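Open day at Plarach, May 6, 2024

I signed up for the Plarach open day in February, when the list first went out, and got one of the afternoon slots. The building is on the Bettencourt industrial estate, behind a tire warehouse, and the sign at the road is easy to miss. Parking was free. Visitors got a badge and a sheet with a map on it, and we were split into groups at the door.

Plarach works on robot handling of small everyday items, mostly for customers who run lost property offices and returns centers. The tour covered 3 areas: the parts shop, the software room, and the test hall. The first two were quick. In the parts shop we saw printed gripper fingers laid out by size, and a man with a file cleaning up the edges of one of them. In the software room there were screens and not much to see.

## The test hall

Most of the time went to the test hall, and that was the right choice. Each station had a robot arm over a table and a monitor showing the view from the wrist, so people in the back could follow along. Our guide said the company keeps a library of 2,846 objects for practice. It includes keys, glasses cases, gloves, chargers, and a lot of wallets.

Wallets are harder than I would have guessed. A closed one is more or less a block. An open one has a stack of sleeves inside that can slide, and a strap that can catch on something. The station we stood at longest was working on a card holder with clear plastic sleeves and a light blue sample card in front. The two black fingers come in on it from opposite sides, low down, and the left one is an open triangle with a patterned grip surface.
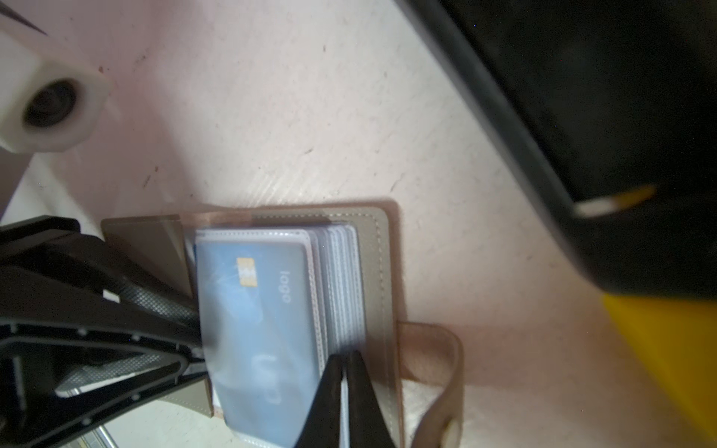
## Questions and the Clorero system

After the hall we had time for questions. Somebody asked about shiny plastic, and the answer was that glare is still a problem for the cameras. They are trying different lights. Somebody else asked what happens when the grip fails. The arm backs off and tries again, and after 2 failed tries it calls a person over.

The sorting software is called Clorero. It is sold separately, and the first buyer was Saltuser, a parcel returns firm that now puts some 800 items a day through it. We were shown a short video of that site. I would have liked to see it running on real goods, but the guide said the customer does not allow visits.

Coffee was in the canteen at the end. The tour ran a little over the time on the sheet. If you go to the next one, ask for a small group, as it is hard to hear in the test hall with the compressors on, and wear flat shoes because there is nowhere to sit until the canteen.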